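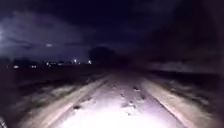

## Path follower loses the edges under its own headlight - is a second lamp really the answer?

**flatbattery_ohio**

I'm building a small wheeled robot that is supposed to drive itself along a farm path after dark. It's a home project, mostly put together on my bench, with the metal parts cut at the Trullcombe shared shop. Nothing commercial. The base is a used Hyvönen cart with the original motors, and the brains are a small Linux board and one forward camera. I use the Zomuvell path package to find the left and right edges and steer down the middle.

In daylight it works well enough that I stopped walking next to it. At night it wanders. The steering starts a slow weave, the weave gets bigger, and then I hit the stop button before it finds the grass for me.

What bothers me is that I can see the path fine in the video. The concrete is pale, there are lighter raised strips down both sides with a darker line on the inside of each, and any person could drive it from that picture. The software gives me a confidence number next to each edge, and I've watched it report 100 on the left edge while the line it drew was out in the weeds. I don't know what that number is supposed to mean, but it doesn't mean what I thought.

I asked on the Zomuvell list and got told two things. One, buy the Wivico lamp kit, because "the package is tuned for it." Two, turn on the learned model and stop using the plain edge finder. Both of those cost money or weeks, and neither person asked to see a single frame. I've been around hobby electronics long enough to get suspicious when the fix is a shopping cart.

What I have tried:

- Turned the headlight down. Less glare up close, but then the far part of the path is gone.
- Fixed the exposure by hand. Better on one stretch, worse on the next.
- Raised the edge threshold. It ignored the dark blobs on the concrete and then ignored the edges too.
- Slowed the robot to a crawl. The weave is still there, it just takes longer.

The dark spots are the other headache. There are bits on the path that look like small stones or clumps of dirt, and every so often the obstacle check decides one of them is a wall. I turned that check off for night runs, which I don't love.

Things stay worst where the verges are white:

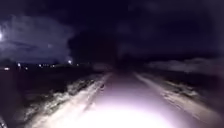 *Glare up close, and patchy white on both sides of the path.*

Here the left side of the path just runs out into a mess of white and dark clumps. There's a brighter, more even strip along the right side and the software likes that one a lot. Too much, I think. I suspect it has decided that strip is the edge and is measuring the path width from it.

So before I buy anything: is there a reason to believe more light helps? Or am I about to pay to make the bright patch brighter?

Posted April 17, 2022

---

### 3 replies

**curbfeeler**

Get the Wivico lamp. I have one on mine and it's great at night. Also update your package, the old versions had problems with snow. Once you have the lamp just run the auto setup and it does the rest.

> **flatbattery_ohio:** Great at night where? On what surface? And which version fixed it? I went through the release notes and the word snow isn't in them.

> **curbfeeler:** My driveway. It's blacktop. I thought I read it in the notes but maybe it was the forum.

---

**oldsolder_and_tape**

Don't buy the lamp yet. I've got no opinion on the Wivico one in particular, never had it in my hands. But look at your own pictures. In both of them the near part of the path is the brightest thing you've got, and it drops away to nothing farther out. Adding lumens in the same direction from the same spot gives you the same shape of problem with bigger numbers. If you want to spend an evening on lighting, spend it moving the lamp you already own.

Things I would try, in this order.

**1. Check the picture before you check the software.**
Save raw frames from a night run and look at the pixel values in the bottom middle. If they sit at the top of the range, there is nothing in there for any edge finder to work with, plain or learned. No setting brings it back. Drop the exposure until that patch comes off the ceiling, then see what's left farther out. Some of it will look too dark to your eye and still be usable.

**2. Move the lamp away from the camera.**
I don't know where yours is mounted, you didn't say. If it's right by the lens, get it off to one side and lower. A raised edge throws a bit of shadow when the light comes across it at an angle, and a shadow is a much better line to follow than one shade of gray against a slightly lighter shade of gray. Tape and a scrap bracket are fine for a test. Tilt it up too, so the middle of the beam lands farther down the path. You'll have to be considerate about that if there are people out walking.

**3. Cut down the part of the image you let the software see.**
The sky half does nothing for you. In both frames you have small lights along the horizon on the left and a very bright one at the far left, and I'd bet money some auto exposure or contrast step is counting them. Crop them out. There's also a small dark shape in the bottom left corner both times. If that's a piece of your robot, mask it. An object that never moves while everything else streams past is exactly the kind of thing that gives a filter false comfort.

**4. Shorten the shutter.**
The verges are smeared in both pictures, so your shutter is staying open long enough for the ground to travel. Streaks pointing down the path look like edges to an edge finder. They even point toward the right vanishing point, so they look like *good* edges. That might be your 100, by the way. I can't prove it from here. But if the confidence figure is a measure of how straight and strong the line is, then a nice long streak of lit grass would score beautifully.

A shorter shutter makes the whole image darker, and that's the one place where I'd grant that a stronger lamp could help. Do the other steps first and you'll know if you need it.

**5. Stop trusting a single edge.**
Your path is presumably close to the same width all the way along. Measure it with a tape, put that in the config as a fixed number, and throw away any pair of edges that doesn't match. If only one edge survives, steer by it for a moment at low speed, then stop. On the white sections, I agree with your guess about the right side. The even strip is an easy line to find, and it may sit outside where the pavement stops. A fixed width won't fix that by itself if you let the right edge be the boss, so don't let it.

About the weave: slowing down didn't cure it, and that makes me think it isn't only the camera. Log the steering command next to the detected center and see which one starts moving first. If the center line is steady and the steering swings anyway, your gain is too high or your delay is too long. Night frames often take longer to arrive because of the longer exposure, so a gain that was fine in daylight can go bad in the dark with nobody touching it.

And please turn the obstacle check back on. I'd take a robot that stops for dirt over one that doesn't stop for a dog. Make it stop, wait, and look again.

> **flatbattery_ohio:** This is more than I got from the list in three weeks. The lamp is directly under the camera, so you called that. Shutter was on auto and I never looked at what it picked. Obstacle check is going back on tonight.

> **oldsolder_and_tape:** Change one thing per run. If you change the lamp and the shutter together and it gets better you'll have learned very little.

---

**mudflap_theory**

Mostly agree with the above, with one quarrel and one warning.

The quarrel: I wouldn't hard-code the width until you've measured it in several places. Farm paths get patched and the edges crumble. Allow some slack or you'll be throwing away good detections at the exact spot you need them.

The warning is about the learned model. I ran it on a gravel track. The default weights were, as far as I could find out, trained on daytime paths. I labeled 1,000 of my own night frames to retrain it, took most of April, and got a result a little better than the plain edge finder with a decent exposure setting. On white ground it was worse, and it was worse *confidently*. Somebody with more patience may do better. I'd ask anyone who recommends it to post a night log, start to finish, with no edits. I've asked before and I'm still waiting.

For a cheap test of whether light is your problem at all, play your saved frames back through the package on the bench at 28 percent of normal speed. If the lines still jump around with all the time in the world to compute, the trouble is in the images. If they settle down, your board isn't keeping up, and no lamp is going to change that.

> **flatbattery_ohio:** Ran the playback. Lines still jump, same places. So it's the images, at least mostly. I've got the lamp off its mount and clamped to the left side of the cart for the next run, everything else left alone.

> **mudflap_theory:** Good. Save the raw frames from that one too, and put the lamp height in the file name. You will forget it otherwise.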